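Kitchen Robot Tips: Getting a Planner to Hold a Frying Pan

Posted 19 Jan 2024

I've been running all my pan practice in the simulator since August, and I get enough mail about it that I figured I'd put my tips in one place. I plan in Trurkel and do the perception side with Liem, but most of this should carry over to whatever you've got on your laptop.

Start with the grasp, and I mean really start with it! I used to let the planner pick any spot on the handle it liked, and it loved the far tip (easy to reach, terrible to hold). Now I mark a short stretch of handle as allowed and give it 10 tries to find something there. If all of them fail I move the pan, not the limits.

Keep your collision shapes simple. A pan is a shallow bowl and a stick, so that's what I give the checker. I once loaded a gorgeous mesh with every little curve in it and went off to make lunch while it thought. Two plain shapes with a bit of padding ran so much faster that I never went back.

Tell the planner the pan is attached! Everybody forgets this one, me included. Once the fingers close, the pan has to count as part of the arm, or you'll get a lovely smooth path that sweeps it straight through the counter.

Dark pans are hard on depth. Liem gives me a nice clean outline on anything pale and then goes to pieces on black cookware. My fix is to fit the handle first and work out where the pan must be from there. Try it before you start fiddling with thresholds, which is how I lost most of a weekend.

Slow down on the tilt. I cap the wrist at 17 degrees per second whenever there's supposed to be food in the pan, and let it go quicker for an empty one. Put the cap in the config file and not in the script, or you'll have it in five places by spring.
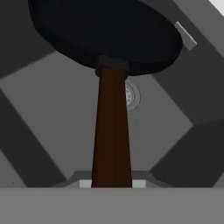

Filed under: Simulation, Pans & Skillets

With a gripper view like this I look at the handle first. Fingertips on both sides of it, handle standing up straight between them, good. If it leans in the render, I check the grasp pose before I touch anything else.

Save your seeds, too. Out of 375 runs in my last batch, the odd ones were the ones I learned from, and I could only replay them with the seed number in the log. Fidier writes it for you if you switch on the long log format (it's off by default, grr).

Next up I'm moving the whole setup over to Unen 2, so expect a page on lids once I've got the contact settings sorted out.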